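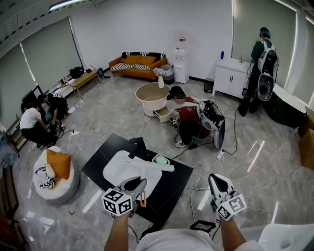
Figure 4. Hand-held grippers with marker cubes, operator's view.

4.2 Comparing the Zunach and Cusik Grippers

This section applies to sites that have received both gripper models for trial. Complete the set-up in Section 4.1 before starting.

1. Assign one operator to each pair of grippers. Operators keep the same pair for the full trial.
2. Open and close each gripper fully, 3 times, before picking up any object.
3. Check that the marker faces are clean and firmly attached.
4. Start the recording and hold both grippers still until the controller confirms tracking.

CAUTION: Keep fingers clear of the pads while the gripper is closing.

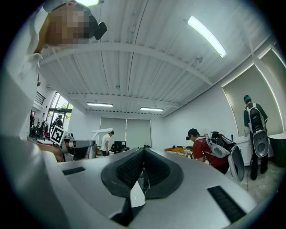
May both models be used in the same recording?
Each recording must contain one model only. Stop, save the file, and start a new recording before changing grippers.

5. Perform the assigned task 2 times with each model.
6. Enter the result on the Tirnitura trial sheet, including any dropped objects.

NOTE: Send completed sheets to Hamdia Tsegaye. Questions about the controller go to Nivaldo Paiva.

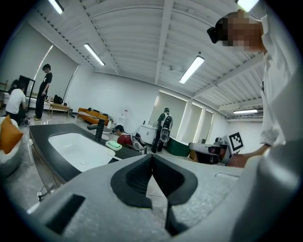 Task stations must be set before the operator picks up the grippers. Remove items that are not on the task list and confirm that the remaining items are within reach. At a sink station, such as the one with the black faucet and the pale green soap dish, approach from the front of the counter and keep the gripper body clear of the faucet. Check the floor for cables before stepping back.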